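Navent Compact Dish Rack and Drying Mat Set: Six Months of Use

Posted 2019-12-22 by Kalkidan Asfaw

I bought the Navent set in June, when the drain board that came with my apartment finally cracked down the middle. I have no dishwasher. Everything I cook with and eat from gets washed by hand, usually twice a day, so whatever stands next to the sink gets more use than nearly anything else I own.

The set has a folding steel rack, a drip tray with a spout, a cutlery cup and a thick drying mat. It cost me $76 with shipping. You can buy the rack alone for less, but the drip tray is then a separate order and the two together come out higher than the set.

Before this I had used a plastic Jiltex rack for years, and for a few weeks I borrowed a two-story rack made by Nanby. I will compare all three where it makes sense.

Putting it together

The rack comes flat. The two sides fold up and lock with a wire loop at each end. The loops were stiff for the first week and I pinched a finger on one of them. They have loosened since, and now the rack opens with one hand. The feet are rubber caps that push onto the wire. One came off in the box and I pushed it back on. It has stayed put.

The instructions are a single sheet with drawings. The drawing for the drip tray shows the spout on the left, but the tray works either way around. My sink is on the right, so I turned it.

Capacity

The box says the rack holds dinner service for four. That is true if your plates are flat and your bowls are small. My everyday plates fit in the slots without trouble. My pasta bowls do not. They are wide and deep, and each one takes the space of two or three plates, so after a dinner with guests I end up doing the dishes in two rounds.

The Nanby held a good deal more, with cups on the upper level and plates below. It also dripped from the cups onto the plates, and it stood so tall that I couldn't open the cabinet above it. If you have an open wall over your sink the height may not bother you.

The Jiltex was the smallest of the three and the slots were too close together. Plates touched, and where they touched they stayed wet until the next morning.

Slot spacing is the thing I would look at first when buying any rack. The Navent has wider gaps at one end and narrower gaps at the other. I put the dinner plates at the wide end and the saucers at the narrow end, and air gets to all of them.

The drip tray

This is the best part of the set. The tray slopes toward the spout, and the slope is steep enough that water runs off by itself. On the old Jiltex the tray was flat and I had to tip it into the sink every day. When I forgot, it grew a pink film in the corners.

The Navent tray still needs washing. Hard water leaves a white crust along the lip of the spout, and I take it off once a week with vinegar and an old toothbrush. The plastic has not stained, even after I let beet juice sit in it overnight.

The spout sticks out farther than I would like. My sink has a raised rim and the spout just clears it. Measure yours before you order. If the rim is high, the water will back up and come out behind the tray.

The mat

The mat is a woven top over a foam core. It soaks up a lot, but it takes a long time to dry if left flat on the counter. I hang it over the oven handle at night. After 153 days I threw it out. It had been through the washing machine most weeks and the foam had started to clump. A replacement costs more than it should for what it is, and I have been using a folded towel in its place -- no complaints so far.

For glasses I prefer the towel anyway. The weave on the mat leaves small marks on the rims if the water is hard.

Plates after washing

A rack only does half the job, and a lot of the complaints I have read about racks are really about plates that went in greasy. Scrape first, wash in hot water, rinse under the tap, and then rack. A plate with a film of oil on it will hold drops no matter how far apart the slots are.

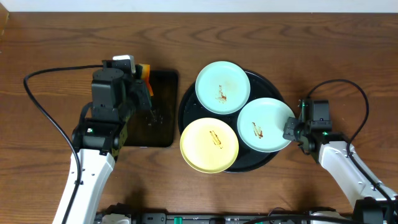 Three plates on a round black tray, next to a dark square board.

I use an ordinary sponge for plates and a stiff brush for pans. The sponge gets wrung out and stood on its edge after every wash. The cutlery cup has a small ledge at the back that looks as if it was meant for a sponge, but it is too narrow and mine falls off, so I keep it in a dish by the tap.

Cutting boards are the other thing to think about. A board needs to stand up while it dries so both faces get air. The Navent has no board slot. I lean mine against the end of the rack, and it slides if the counter is wet. Du Plessis sells a rack with a proper board slot on the outside, and I looked at it in a store. It was well made and heavy, with thicker wire than mine. It was also too long for my counter and cost twice as much, so I left it there.

The cutlery cup

The cup hooks over the side of the rack and has three sections. Holes in the bottom let the water out onto the tray. The holes are large, and thin things like skewers and the handles of small teaspoons go straight through and stop against the tray. It is a small annoyance. I lay the skewers flat on the towel.

The hook is plastic and it is the part I expect to fail first. It flexes when the cup is full of heavy knives and forks. Mine has a pale stress line where it bends. I wrote to Navent to ask whether they sell the cup separately. They answered the next day and said yes, but only through their own site.

Rust

There is some. The coating has chipped at one of the fold points, where the wire loop rubs, and there is a brown spot there the size of a lentil. The rest of the rack looks as it did when I bought it. I have put a dab of clear nail polish over the spot and will see how long that lasts. The Nanby was stainless and had no rust at all, though it did show water spots.

If you live near the sea, or if your kitchen stays damp, I would pay more for stainless. Navent makes a stainless version of the same rack, but the last time I checked it was out of stock.

Storage

Folded, the rack is thin enough to slide between my fridge and the wall. I thought I would fold it away every day. In practice I do it only when people are coming over or when I need the counter for rolling out dough. The drip tray doesn't fold, so it goes on top of the fridge.

Who should buy it

It suits one or two people who wash by hand and have a short counter. A family would fill it at breakfast. Anyone with deep bowls should take one along to the store and try it in the slots, or at least check that the place they order from takes returns.

I would buy the rack and the tray again. The mat I could do without, and I wish the cup had a metal hook. Four stars out of five.

Update: a reader asked about weight. I have had a full cast iron pan and its lid on the rack together and nothing bent, but I would not leave them there overnight. The pan should be dried with a cloth right away in any case.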